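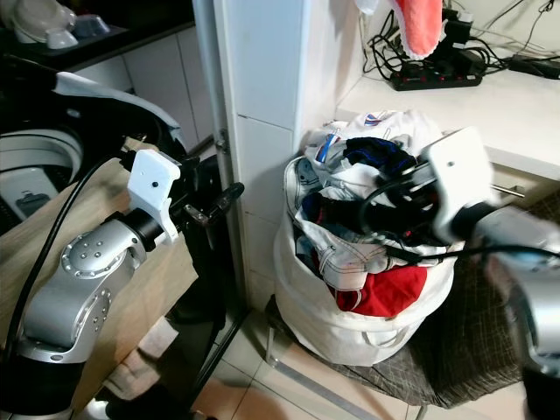

No. 366, page 4

The laundry hamper is up off the floor at Achterberg Court, and it seems to be staying up.

Since September, residents of the 13 apartments have been asked to keep their wash out of the shared hallways, where a good deal of it had been living a full and independent life. The building's newsletter suggested baskets with lids. Most people ignored the lids.

Marisol Zamora, on the second floor, went for altitude. She put a soft white hamper on a low stool, threw a checked cloth over the stool and declared the matter closed. The hamper was heaped to the top when this paper called, with something bright red bulging near the front and a striped garment riding on the pile.

"My back has opinions about bending," Zamora said. "The stool was doing nothing. Now it has a career."

The cloth underneath is gray-brown, a color she recommends to anyone who drinks coffee near furniture. It came from Rillow, the secondhand shop on Aden Street, as did the stool.

Booker Rosenthal, who lives across the hall and owns what he calls a perfectly good closet, remains unconvinced. He points out that a raised pile of clothes is still a pile of clothes — only easier to see from the door. He does his own wash at 6 a.m. and folds it while it is warm, and has mentioned this to several neighbors.

Zamora sorts hers at the stool, darks first, then anything red, which goes in by itself after an incident with some pillowcases last spring.

Rillow has two more low stools in the window, priced at $4 each. The shop is open until 6 p.m.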